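Craft stall table covering: how do you stop it sliding and creasing?

Asked Friday, September 25, 2020 in Markets and Fairs
278 views, 2 answers

I have a stall at the Orton indoor market once a month selling children's clothes I sew myself. The tables are hired with the pitch and they are bare folding ones, quite scratched, so I need to cover mine. I have been using a cotton bedsheet but it slides every time someone picks up a dress, and it looks creased by the time I have carried it in from the car. I tried a plastic cloth in May and that was worse, everything slipped off it.

The table is 74 cm high and I would like something that hides the front edge at least. I don't mind paying a bit but I don't want to iron at 6 in the morning. What do other people use?

2 answers

Accepted answer (8 votes)

Use a heavy fabric with some texture to it. Thin cotton will always move about because there is no weight in it. Something like carpet felt or a thick fleece stays where you put it, and clothes don't slide on it either. Most fabric shops sell felt off the roll and will cut it to length. Mine came from Wondden and has lasted two years. 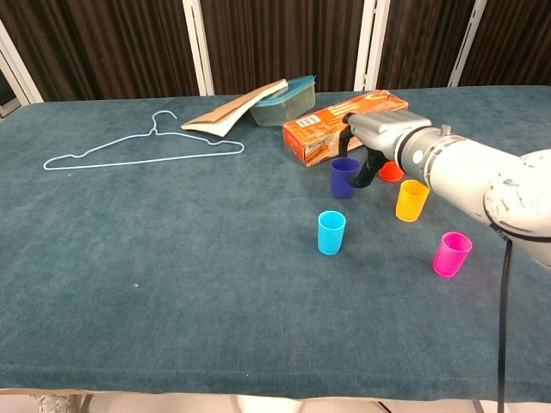

Teal covering on a long table, with a light blue hanger on it

Measure the length of the table, then add the drop you want at both ends. For the front, decide if you need it to go to the floor. I keep stock boxes under mine so I go right down, but if there is nothing to hide then a short drop is fine and nobody treads on it.

Roll it on a cardboard tube when you pack up, don't fold it. Fold lines in felt take ages to come out. Ask the shop for the tube, they normally throw them away.

As for colour, a plain mid colour is easier than white. White shows every mark and you will be washing it after each market. Check the label first as some felts shrink badly in a warm wash.

Comment from the asker: Thanks, I had not thought of the tube. Is it very heavy to carry?

Reply: Heavier than a sheet but I manage it under one arm.

Answer 2 (1 vote)

Table clips. You can get them from Nusum, the plastic ones that go over the edge. Measure how thick the table top is first, mine were too small and I had to send them back. Would still iron the sheet though.

Was this page helpful? Yes / No
Related: How much float should I bring to a craft fair?
Related: Do I need insurance for a market stall?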